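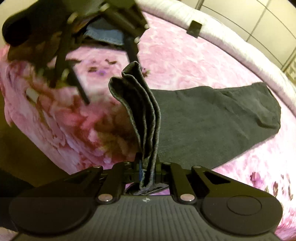 Prustby, 17 Nov 2018

Ticket 163: right gripper drops folded denim between pick and stack
Project: Prarnelent (student laundry-folding project)
Status: open, waiting for a reply from the Nastau help desk

Hello all,

I promised a proper write-up of the dropping trouble, so please put the kettle on, it has got rather long. For anyone joining us fresh from the Nastau side (welcome, and thank you for taking us on!), we are a college robotics club and Prarnelent is our entry for the household tasks day. We fold clothes on a bed using a pair of hand-held grippers, one in each hand, record the whole thing, and then train on the recordings. The grippers are the Bạch pattern, built by our second years over the summer from the shared drawings.

What goes wrong

T-shirts and other thin things are fine. Denim is where we come unstuck. Once a piece has been folded into several layers, the jaws close on it and it feels perfectly secure in the hand, and then somewhere on the way to the stack it creeps downwards and lets go. It is nearly always the right-hand gripper. I had a long session with the grey denim piece, the one with the slightly frayed stitched edges, on the flowery pink bedspread, and out of 61 lifts it dropped 6. That may not sound dreadful, but every drop means throwing away the whole recording, and on a bad evening it makes everyone very glum.

What we have tried so far

1. Cleaned the finger pads with a damp cloth and let them dry overnight. Things were better for the first few lifts, then back to normal. I suspect lint, as the older jeans shed terribly.

2. Went round the pivot pins on both grippers. There are six on each if you count the two small ones on the inner jaw mounts, and please do count them, as those two got missed the first time. One of the small ones on the right gripper had a bit of play in it. I have nipped it up, but not so far that the linkage binds. No change to the dropping that I could feel.

3. Swapped hands, so that the right gripper went in the left hand. The fault followed the gripper, which was a relief to me personally, as I had begun to think it was my wrist.

4. Gripped lower down, nearer the folded edge. This helped a little. When I pinch too near the end, the cloth bunches up under the jaw tips and there is a droopy fold left hanging there, and I do wonder whether that loose part is tugging the rest out. The top of the stack also likes to curl over when it is held upright, so the weight is never quite where you think it is.

5. Squeezed harder. Please don't do this one! The jaws flex, the tips open slightly, and it makes matters worse.

What I have not tried

New pads on the right gripper. We have one spare set in the biscuit tin and I didn't want to use it before hearing from you, in case you would like the old ones left on for a look. I also haven't tried the softer pads we bought in August, mainly through not being able to find them. If they are in your bag, do bring them back, no questions asked.

Questions for Nastau

Is there a recommended thickness of cloth for these jaws? The drawings give an opening but say nothing about layers. And is a small amount of play at the inner jaw mounts expected, or should we be reprinting the mount?

Added later the same evening

Had another go after tea with the denim folded one time fewer, so a wider, flatter bundle. No drops at all in the short run I did, though it makes an untidy stack and I think we would lose marks for it. Worth keeping up our sleeve if the pads don't sort things out.

I also noticed that moving both hands together is harder than moving them in turn, and I hurry the right one when the left is off fetching the next piece. So there may be a bit of operator in this after all. I'll try a slow run next time and put the results under this entry.

Please leave the right gripper on the middle shelf with the yellow tape round the handle, and add your own drops to this ticket as you get them, with the garment and how many times it was folded. Even a one-line note is a help.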